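Notebook, Dallbridge workshop, wet room mock-up
30/10/2025

Both toilets now in the small bathroom. It was laid out in June for one, and it has taken the news about as well as you'd expect. Ulla Leinonen maintains there is plenty of room, though she says so from the doorway.

For our own use: the rounded one is Nornlow, the one with the rectangular tank is Furach. Please stop writing "the egg" on the snag sheets. The office at Garcia reads them and asked me last week whether we were catering.

Floor space in front of the Furach is 700 by my tape, 30 less than on the drawing. The drawing has no skirting. Walls do.

Lids down on both before starting the wipe-down round, and the bin goes next to the Nornlow, on the floor by the wall. I have moved it back there 4 times now.

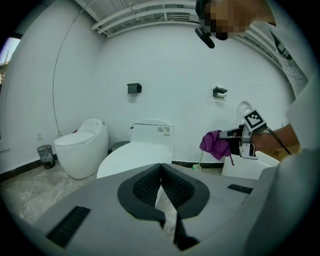 Paper holders

Two black ones up on the wall, one with a shelf, one with a roll in it. The roll is a small one and will not see out the week. Spares are in the stores cupboard, behind the sealant, where somebody evidently thought they'd be safe from us.

Ulla wants the shelf holder brought down 335 so that a seated person can reach it without standing up – a fair point, and one I'd have liked to hear before the plugs went in. Filler ordered.

Still to do

Cable on the left wall: clip it or box it in, but pick one.
Wipe the marbled floor with the plain cleaner. The lemon stuff leaves a film, and then I get asked what the film is.
Check the flush fitting on the side of the Furach tank. Mine is the only signature on that sheet and I'd like company.
Ask Garcia if they want either toilet back. Have a van ready in case it's yes.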